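Unero Kumsa 21 laminating floor sealer, two-part gloss

The Kumsa 21 is a water-based floor finish sold in two bottles, a resin and a hardener, mixed at the time of use. Unero supplies it in one sheen, high gloss. I applied it to a plank floor in a spare room in July and have walked on it daily for several months.

Mixing is simple. The hardener goes in slowly while the resin is stirred, and the blend rests for ten minutes before use. Pot life is listed at up to 80 minutes. Mine began to drag well before that, so I would mix half batches in warm weather. The smell is mild, though a window should stay open.

Application needs a short-nap roller and a wet edge. The finish levels well along the grain and poorly across it. Lap marks from the first coat were visible in low evening light and did not fully disappear under the second. Sanding between coats – 220 grit, by hand near the walls – removed most of them.

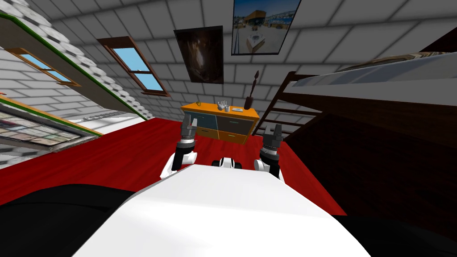

Glossy red planks against gray block with dark mortar.

Color is a separate matter. The sealer is clear, but it deepens whatever is under it, and red stains shift the most. Test a closet corner first. On my floor the change was larger than the Stamon finish I used before, which dries closer to satin and hides dust better.

Wear has been acceptable. Chair legs without felt pads left fine scratches, and a dropped wrench made a white mark that a touch-up coat only partly covered. Standing water wiped up after an hour left no ring.

The kit cost 129 and covered the room twice with a little left over. The cap on the hardener bottle leaks if stored on its side.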